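3.2 Collection of demonstrations by remote control

Demonstrations for the counter tasks were collected in the Grosa simulator, which was set up to copy the bench used in earlier work at Odholm. The operator sat at a desk with two screens and moved the arm by means of a hand-held controller. Movement of the controller was passed to the gripper at reduced scale, and a trigger opened and closed the fingers. No part of the motion was planned by the software. Where the operator paused, the arm paused, and these pauses were kept in the recorded data.

Nine operators took part. None had used the Munport controller before April, and each was given a short practice period in an empty version of the kitchen before any recording began. Practice runs were not saved. The operators were told which object was to be moved and where it was to be placed, but they were free to choose the direction of approach, the height of the lift and the point at which the package was gripped. We considered this freedom necessary, as our earlier trials with a fixed approach gave policies that failed when the package was turned even slightly from its usual position.

Two views were available to the operator during each run. The first was a wide view of the arm and the counter. The second was a close view from behind the gripper, which moved with it. Figure 4 gives one image of each kind.

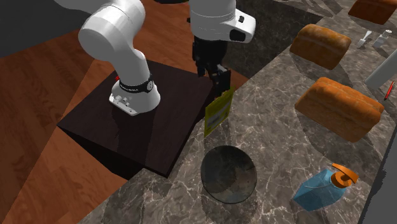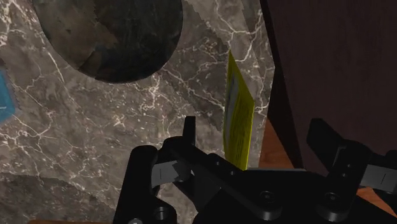 Figure 4. Wide view (first image) and close view (second image) of the counter task in simulation. A yellow object is present in both.

The learned policy receives the same two views as the operator, together with the joint positions of the arm and the opening of the gripper. It is not given the location of any object. This choice follows from the purpose of the study, namely to find out how much of a hand-guided task can be recovered from what the operator was able to see. The two views differ considerably in what they offer. In the wide view the package can be judged against its surroundings, with the bowl and the bread loaves on the counter serving as points of reference, whereas the close view gives little more than the object, the fingers and the surface beyond them. Operators reported that they used the wide view for the long movements and turned to the close view for the final approach. In the close view of Figure 4 the fingers are spread widely to either side of the yellow object, and an error in sideways position at such an opening is easier to correct than one made when the fingers are nearly shut. The policy was therefore trained to predict the gripper opening as a continuous value. An earlier version, which predicted only an open or closed state, was dropped.

A total of 237 demonstrations were recorded. Each was replayed from its stored commands and checked by a second operator, who saw both views but was not told who had made the recording. Demonstrations were removed if the replay did not match the original result, if the package left the counter, or if the controller lost its connection during the run. Slow or hesitant demonstrations were not removed. After checking, 204 demonstrations remained and were used for training.

The recorded commands were smoothed lightly before training. Heavier smoothing was tried and produced a more even path, but it also shortened the small corrections made just before the fingers closed. These corrections differed a great deal between operators. Some lined up the gripper well above the object and came straight down, while others moved in at a slant and adjusted on the way. Both styles were kept, and no label was added to tell them apart.

The Effiong method of weighting was applied so that operators with many accepted demonstrations did not dominate the training set. Under this method, each operator contributes equally to the training loss, whatever the number or length of the runs supplied. The effect of removing the weighting is reported in Section 4.3, and the behaviour of the policy when the close view is withheld is reported in Section 4.4.

Last updated: 22/06/2020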